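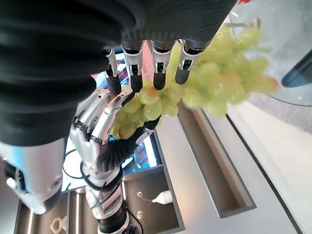

Wanted: a weekend cook and host for a small guest house

Hi, I'm Agata Caruso, and I run Treloar, a guest house with a big kitchen, a long hallway and far too many cookbooks. I've been doing breakfasts and suppers by myself since we opened and I'd love some company at the stove! So I'm looking for one person to cook and look after guests on weekends, starting in May.

What the job is

You'd make breakfast both mornings and a simple supper on the first night. Simple really does mean simple – soup, a roast chicken, a big pan of beans, whatever looked good at the market. Sawsan Sleiman does our baking, so bread and cake are taken care of (lucky you, her cardamom rolls are the reason half our guests come back). You'd also say hello to people when they arrive, show them up to their rooms and help me clear up at the end of the night.
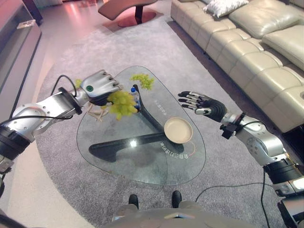

I care a lot about the hour before supper, when guests come down from their rooms and don't quite know where to sit. Your job then is to get a little something out for them and get them talking. It doesn't have to be fancy. A bunch of pale green grapes on a glass coffee table does me fine, with some cheese next to it and a stack of napkins, and I'd take that over a tray of fussy canapés any day. If you're shy but kind, you'll be great at this, I promise.

Who I'm hoping for

Someone who has cooked for a crowd before, at work or just for a big family. You should be OK with early mornings and with changing the menu when a guest tells you at the last minute that they don't eat eggs. A driver's license would help a lot, as the bus out here is hopeless.

What you get

Pay is $2,000 a month, plus meals and your own room on the nights you work. You also get 2 full weekends off every season, and more if we plan ahead.

How to apply

Write me a letter, any length, and tell me what you'd cook for supper on a cold, rainy night. No resume needed at this stage – just add the names of 2 people I can call. Letters should reach me by December 19, 2019. Aksel Kragh, my business partner, will read them too, and we'll invite a few of you over to cook lunch with us. We pay for the groceries and your gas!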